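Print this page E-mail this page

Search Enter keyword Go

Speaker notes — Edges first: looking after a narrow asphalt path
Ruairi Yule, afternoon session, April

Slide 1. Title. Leave up while people sit down.

Slide 2. Scope. The talk covers narrow rural paths in asphalt, shared by walkers and cyclists, with grass on one or both sides. It leaves out drainage design and anything with a kerb. Say early that the Ritchie path is the worked case and that most of the points carry over to similar routes.

Slide 3. Inspection on foot. Walk the full length twice, once in each direction. Low light picks out shallow hollows that a midday walk misses. Record the surface, the left margin and the right margin separately. On the old Clanix form all three shared one box, and the margins were seldom filled in.
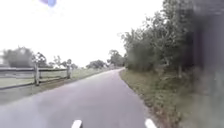
Fences come under a separate heading on the new form. Check each post for movement at ground level, then each rail for its fixing and its fall. A rail that has dropped at one end gets a note and a date for a second look. Strimming between fence and path is done by hand, with the cut kept off the foot of the posts.

Slide 4. How edges fail. An asphalt edge with no kerb depends on the ground beside it. Where that ground is lower than the surface, the edge is unsupported and breaks under a wheel. Where it is higher, water stands on the path and leaf litter collects. Grass creeping inwards does a third kind of harm: it hides the true edge and narrows the usable width. On the Ritchie path we took back 40 cm of width at one point by cutting the turf alone, with no new material laid.

Do not read out the table. Point to the last column and move on.

Slide 5. Verges and trees. Two cuts a year are enough for a verge of this kind, with the first metre from the asphalt cut more often. Roots are the main risk on a wooded side. A raised line across the path should be measured and marked before anyone orders a patch. 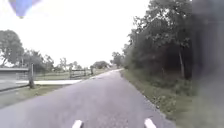
Sorcha Galbraith asked at the Wustberg run-through whether the first metre really needs separate treatment, given the cost of a second machine. She would sooner see a single cut at one height and the money put into edge repair. Her point is fair for open ground. On a shaded side the growth leans towards the light over the path, and one cut leaves it too long by late summer. Allow time for this question, as it will come up again.

Slide 6. Repairs. Loose gravel at a margin is swept back and looked at before it is replaced. Cut a broken edge square, fill in two layers and bring the soil up level with the finished surface. The Vestumico trial used 39 short lengths. Most of the later faults were in lengths where the soil had been left low — stress this.
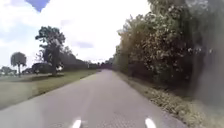
Open grass is the easier side to keep. Worn turf next to the path usually means people are stepping off to pass each other, so note where it starts and stops before reseeding. If the wear is continuous, widening is worth costing. Lone trees on a lawn need a root check out to around 2 metres beyond the crown.

Slide 7. Record sheet. Hand out paper copies now, not earlier. Questions until the room is needed.

Comments (2) Shares (40)

Print this page E-mail this page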